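### 3.2 Bac et éclairage

Les mesures de réflectance ont porté sur un bac rectangulaire ouvert, en métal gris, à parois planes et inclinées, posé sur un plateau de bois clair (figure 2). Le bac provient du lot Grorden ; un second, de fabrication Pruser, a servi de témoin. Chaque bac a été photographié sous les mêmes luminaires de plafond, stores fermés, pour un total de 724 vues, dont 89 ont été écartées pour défaut de mise au point.

La difficulté tient aux reflets spéculaires. Sur la figure 2, une plage très claire, à contour irrégulier en bas à droite, occupe la gauche de la surface intérieure inclinée et se défait en mouchetures grises, alors que la paroi du fond reste d'un gris-bleu uni – à l'exception d'une petite marque rougeâtre près de son bord inférieur. Un seuillage global confond ce type de plage avec un objet clair. Nous avons donc retenu le seuillage local de Kratochvíl, appliqué paroi par paroi, avec les réglages de la campagne de mars. Les valeurs obtenues pour le bac témoin sont données en annexe.

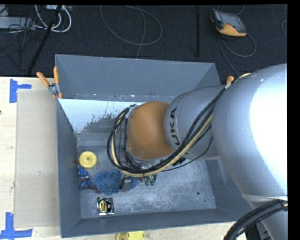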